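Worktop oil still tacky after four days, do I strip it or wait?

Home > Kitchens > Worktops and surfaces
Posted by Cengiz Soylu, January 15, 2020

I fitted a beech worktop in a small galley kitchen and put the oil on myself. The tin is Stenel worktop oil, clear satin. The first coat went on fine and I left it overnight. The second went on the next evening, and I was probably too generous with it, as I wanted it done before the sink went in. That was four days ago and it is still sticky. If I press my palm on it and lift it off I can feel it pull. A sheet of kitchen roll leaves fluff behind.

The patch by the window is better than the rest. The worst part is the run next to the cooker, where there is a sort of skin with softer stuff under it. The room has not been very warm as the radiator is off the wall until the plasterer has been.

I have 400 grit paper in the shed and a bottle of white spirit. The fitter is coming back to seal round the sink and I would like to have it sorted before then. Do I strip the lot back to bare wood, or will it go off if I leave it? I rang the shop (Oyewole, on the trading estate) and was told to give it longer, but he didn't sound very sure.

One more thing, would a fan heater help or make it worse?

3 replies

Tendov

Leave it a few more days, mine was the same.

pauline_m

You don't need to go back to bare wood. The second coat was too thick and the room is cold, so the top has skinned over and what's underneath can't dry. Waiting will improve the thin parts but I wouldn't count on it for the bit by the cooker.

What I would do is this. Open the window, gloves on, and wet a cotton rag with white spirit. Damp, not dripping. Rub a section about the length of your arm, along the grain, and keep turning the rag to a clean side. The soft oil will come up as a brown smear. Wipe again with a dry rag before moving to the next section. Where there is a proper skin you will need a grey nylon pad with the white spirit, the sort sold for cutting back between coats. Paper will just clog.

Lay the used rags out flat outside until they are stiff and then bin them. Don't leave them screwed up in a bucket in the kitchen. Oily rags can heat up on their own and catch fire, and it does happen in ordinary houses.

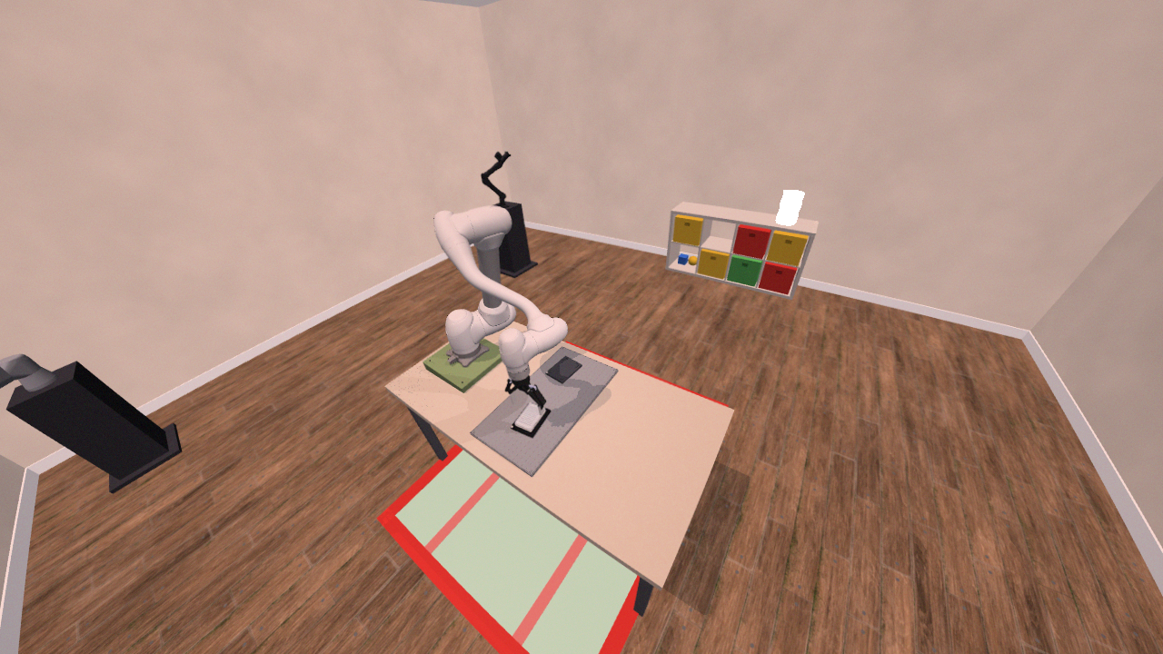

Once it's wiped down, leave it two days with some air moving through the room. Then try the kitchen roll again. If it slides without catching, go over it lightly with your 400 and wipe off the dust. The next coat should be very thin. Put it on with a cloth, wait a quarter of an hour, and then wipe off everything that will come off. It should look as if you have hardly put any on.

On the fan heater, gentle warmth in the room is good, but don't point it at the wood and don't have it running while you are using the white spirit. An oil-filled radiator on low would be better, once the fumes have cleared. Keep the door open if you can.

Check the underside as well. If it was never oiled, give it a coat, particularly over the dishwasher, or the steam will get in from below and the top can bow. It wants doing round the inside of the sink cut-out too, before the fitter seals it. Two or three coats on the end grain there. I didn't do mine and it went black within the year.

Soltley

Agree with most of the above. I'd add that some tins say 4 hours between coats and that is for a warm dry room, so in winter I double it at least and usually just leave it till the next day.

Also did you stir the tin? The satin ones have a matting agent that sinks to the bottom. If you didn't, the first coat will have been mostly oil and the second one thicker. Stir it with a flat stick, don't shake it.

I would put the fitter off by a week if he'll let you. Silicone won't stick to a tacky surface and you'll be scraping it all out again in March.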